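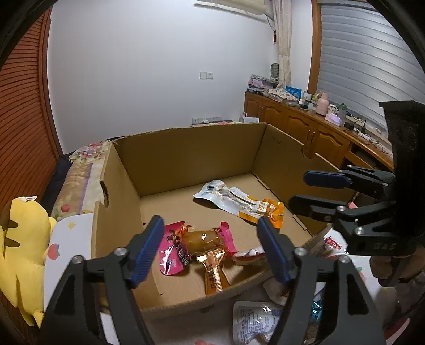

Recogida de snacks en la caja, vista desde la pinza que se abre sobre el paquete rosa y naranja.

Foro Nukside > Software > Percepción y planificación
Tema: La política cierra antes de llegar cuando el envoltorio es transparente

hubert_tokarz
Llevo dos semanas con esto y ya sueño con celofán. Entreno una política visuomotora con demostraciones hechas con pinzas de mano, dos manos, cámara en cada una. La tarea es sacar paquetes de comida de una caja de cartón. Tengo 400 episodios. Con los paquetes opacos va bastante bien. Con el envoltorio transparente de tono anaranjado, el que lleva dentro una especie de salchicha, la pinza cierra en el aire con una seguridad que ya quisiera yo para mí.

Lo que he probado: más aumento de color, recorte aleatorio, bajar el horizonte de acción de 16 a 8 pasos. Con 8 mejora algo, pero el brazo va a tirones y da pena verlo. La pérdida de validación es preciosa, por cierto. La tengo de fondo de pantalla.

¿Alguien ha resuelto los transparentes sin meter profundidad?

velance_kacper
La pérdida de validación en imitación sirve para decorar, en eso vas bien encaminado.

Pregunta aburrida: ¿cómo sincronizas la apertura de los dedos con la imagen? Cerrar antes de tiempo me suena a latencia antes que a percepción. En Velance tuvimos el mismo síntoma y era la cola de la cámara. La acción del instante t venía emparejada con la imagen de bastante antes, y la red aprendió lo que le dimos, la pobre.

hubert_tokarz
Marcas de tiempo en los dos flujos, interpolo la apertura al reloj de la cámara. Pero si fuera latencia, ¿no fallaría también con los opacos?

velance_kacper
No necesariamente. Con los opacos tienes margen, son anchos y planos y los pillas aunque cierres mal. La salchicha es estrecha y perdona menos. Mide la latencia antes de echarle la culpa al plástico.

Czesław Sowa
Discrepo de Kacper, como es tradición en este foro.

Mira tu propia foto. El transparente está medio tapado por el paquete rosa, y lo que asoma hacia abajo es la punta retorcida del envoltorio, translúcida. ¿Dónde se supone que agarra ahí la red? Si en unas demos coges por la punta y en otras por la parte marrón, tienes una distribución con dos modos y un modelo que, si es de regresión, te da la media. La media suele ser aire.

¿Qué cabeza usas?

hubert_tokarz
Regresión. Ya, ya lo sé.

Czesław Sowa
Pues eso. Pasa a difusión o al menos a una mezcla de gaussianas y vuelve a contarnos tus penas.

brakimska_dev
Otra religión: segmentación primero, planificador después. Detectas el objeto, ordenas por oclusión, quitas el rosa, luego el transparente. Se puede depurar y cuando falla sabes qué línea insultar.

Czesław Sowa
Tu segmentador con los transparentes, ¿qué tal?

brakimska_dev
Regular.

Czesław Sowa
Ajá.

brakimska_dev
Regular pero con un número de confianza bajo, que puedo leer. Lo de Hubert falla igual y además convencido.

hugo_baudry
Yo miraría el fondo. Detrás de la caja tienes una colcha de flores en rosa, amarillo y morado, un peluche amarillo, un mueble lleno de cosas. Y el paquete que mejor te sale es rosa. No digo nada, pero prueba a tapar la caja con una máscara gris y saca las acciones. Si la política sigue prediciendo cierres razonables, está leyendo la habitación.

Me pasó con unos datos grabados todos en la misma mesa. Iba de maravilla hasta que cambiamos el mantel.

hubert_tokarz
Acabo de hacer lo de la máscara con 20 episodios. Sigue prediciendo el cierre. Casi en el mismo paso.

Me voy a dar un paseo.

hugo_baudry
Bienvenido.

velance_kacper
Eso también cuadra con que use la propiocepción y pase de la cámara. Si le das la apertura y la pose relativa como entrada, aprende "a los tantos pasos de bajar, cierra". Quítale el historial o métele dropout a ese vector y repite la prueba. Y mide la latencia.

Sławomir Adamczyk
Coincido con lo de la propiocepción. Añado una cosa de dos manos: en la imagen de una pinza entra la otra por la derecha, con los dedos de almohadilla azul y hasta las letras DAS en la carcasa. Eso es una señal buenísima para la red. Si la segunda mano aparece en tus demos siempre en la misma fase, tienes un reloj gratis y el envoltorio sobra. Pinta una máscara encima en una parte de los episodios y compara.

brakimska_dev
A ver si lo entiendo: la red mira la colcha, la otra mano y su propia muñeca. Todo menos la comida.

Sławomir Adamczyk
Como cualquier invitado educado.

hubert_tokarz
Vuelvo, 17 ago 2019, para dejar constancia. Lo que hice, en orden:

Dropout en la propiocepción. El cierre en el aire baja mucho.
Máscara en la segunda pinza en la mitad de los episodios. Mejora un poco, dentro del ruido quizá.
Cabeza de mezcla con 2 modos. Ahora duda entre la punta y el centro, pero al menos elige.
Latencia medida, Kacper. Había desfase. Pequeño. No pienso decir cuánto.

El transparente sigue siendo lo que peor va, sobre todo cuando tiene el rosa encima. Con el script de evaluación de Walczak se ve claro por objeto, lo subo cuando le quite las rutas absolutas.

velance_kacper
"Pequeño."

Czesław Sowa
La mezcla con 2 modos se te quedará corta en cuanto metas más paquetes. Difusión.

brakimska_dev
Segmentación.

hugo_baudry
Cambia la colcha.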